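Grulden 双腕セットを職場で使ってみた感想(ハンド付き、Pletis込み)

2020年2月

導入前にレビューを探しても、カタログの写しみたいな記事ばかりで困ったので、使っている側の話を書いておきます。長いです。お急ぎの方は「気になったところ」だけどうぞ!

うちはSqalliという、おもちゃの定額レンタルをやっている小さな会社です。返ってきたおもちゃを拭いて、部品がそろっているか見て、元の形にまとめて、袋に入れてまた送る。地味ですが、仕事の中心はずっとここです。Vistbyの倉庫から届く箱を開けると、重ねカップや積み木や型はめが混ざって出てきて、それを組み合わせ直していく係が私です(もう5年やってます)。

で、その「元の形にまとめる」の部分を手伝わせようという話になり、入ったのがGruldenの双腕セット。腕が2本、先に指のあるハンドが付いていて、動きを教えるソフトがPletisです。最初に聞いたときは、正直おもしろくなかったです。自分の手でやっている作業をそのまま渡されると言われたら、誰だってちょっと構えますよね。

箱から出して動くまで

設置はメーカーの人が来てくれました。台の高さ合わせに思ったより手間取って、その日は腕を上げて下ろして終わり。翌日から自分で触りはじめて、Pletisの画面にまず挫折しました。メニューの日本語がところどころ怪しくて、「把持」と「保持」が別のボタンなんです。違いがわかるまで説明書を3往復しました。

ただ、慣れてしまうと教えること自体はけっこう楽しいです。こちらが見本の動きをして、腕がなぞって、ずれたら直して、の繰り返し。料理を教えるときに「そこでちょっと傾けて」と言う、あの感じに近いです。私はカップを重ねるとき、最後に縁を指の腹で軽く押さえる癖があるんですが、教える側に回ってはじめて自分の癖に気づきました。何年もやっていて知らなかった!

作業する範囲は、天板にテープで四角く囲っておくやり方にしました。高い治具を買う前にまずテープ、はおすすめです。貼り直しもすぐですし、慣れない人にも「この中に置いてね」の一言で通じます。

練習の題材はもっぱら重ねカップです。色がはっきりしていて画面で見分けやすいし、順番を間違えるとすぐわかるので、教える側の目の訓練にもなります。
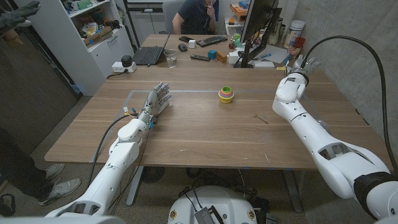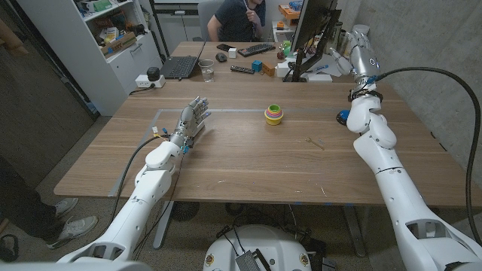 手で覚えた仕事を機械に渡したら、次に入る人はどこで覚えるのか、と同じ班から言われました。カップの重ね方そのものは誰でもできるけれど、縁の小さな欠けや、前と違う手ざわりに気づくのは、毎日何十個も触っているからで、それがなくなるのは怖い、と。かなり痛いところを突かれたと思っています。

それで班で話して、欠けや汚れを見る検品は今までどおり人の手でやることにしました。腕に任せるのは、検品が済んだものをまとめる工程だけ。新しく入った人には、最初のひと月は腕を使わずに全部手でやってもらいます。遠回りだと言われましたが、私はこの決め方が気に入っています。

仕事はどう変わったか

導入してから動かした時間は、ほぼ570時間になりました。その間に記録した停止が523回。多いと思うか少ないと思うかは人によるでしょうが、私の感覚では「しょっちゅう止まる」です。立ち上げたばかりのころの分がずいぶん入っているので、今はもっとましですけど。

いちばん変わったのは、座る時間が増えたこと。前は夕方になると親指の付け根がじんじんして、家でペットボトルのふたを開けるのも嫌でした。それが減ったのはありがたいです。代わりに目と肩が疲れます。Pletisの画面をにらんでいる時間が長いので、こりの場所が引っ越しただけという気もします。

それから、おしゃべりが減りました。手作業のときは向かい合って、昨日のドラマの話なんかをしながらやれたんです。腕の面倒を見ていると、止まったときの音を待って耳がそっちに向いてしまって、相づちが雑になる。小さいことのようで、私にはけっこう大きいです。今は午後に一度、腕を止めて全員で手作業をする時間を作っています。会社にはまだ「試行」と言ってありますが、やめる気はありません。

お金と人の話も少し。うちでは腕を入れたことで辞めさせられた人はいません。ただ、繁忙期に来てもらっていた短期の募集は、今度の5月は人数を減らすそうです。去年の5月は返却が1454点、その前の年は1819点あった月で、もともと減っているんだから腕のせいではない、という説明でした。理屈はわかります。でも毎年来てくれていた人の顔が浮かぶので、すっきり納得したとは書けません。導入を考えている会社の方は、こういう話を機械が届く前にしておいてください。うちは届いてからでした。

よかったところ

・指のあるハンドなので、おもちゃごとに先端を付け替えなくていい。形の違うものが次々来る職場には合っています。
・見本を見せて教えられるので、プログラムの経験がなくても始められる。私がそうです。
・電話の対応が早い。昼休みにかけてもつながりました。

気になったところ

・ケーブルが太くて、手首から大きく回ります。壁ぎわに置くなら、その分の幅も見ておいたほうがいいです。最初の配置図には入っていませんでした。
・薄いもの、細いものは苦手。カードや棒の類いは、うちでは早々にあきらめて人がやっています。
・Pletisの日本語。「把持」と「保持」、次の更新で何とかしてほしい。あと保存ボタンが小さい!
・教えた動きに名前を付けるとき、文字数の上限が短い。「重ねカップ_縁押さえあり」が入りません。
・停止の記録が時刻順にしか並ばないので、原因別に見たいときは表計算に貼り直しています。毎週これをやるのは面倒です。

どんな職場に向くか

同じものを大量に、速く、という職場なら、もっと単純で安い機械のほうがいいと思います。うちみたいに、いろんな形のものが少しずつ来て、急ぐよりもていねいにまとめたい職場なら、検討していいはず。ただし、教える係をひとり、片手間でなく置ける場合に限ります。私は最初の数週間、自分の持ち分がほとんど進まなくて、周りにかなり助けてもらいました。その時間を見込んでくれる上司かどうかは、カタログより先に確認してください。

点数を付けるなら5点満点で3.5。ハンドは4、Pletisは2.5、電話対応は4.5です。Pletisの更新が来たら点を付け直して、型はめを教えた話もそのとき書きます。今は三角のピースで詰まっています。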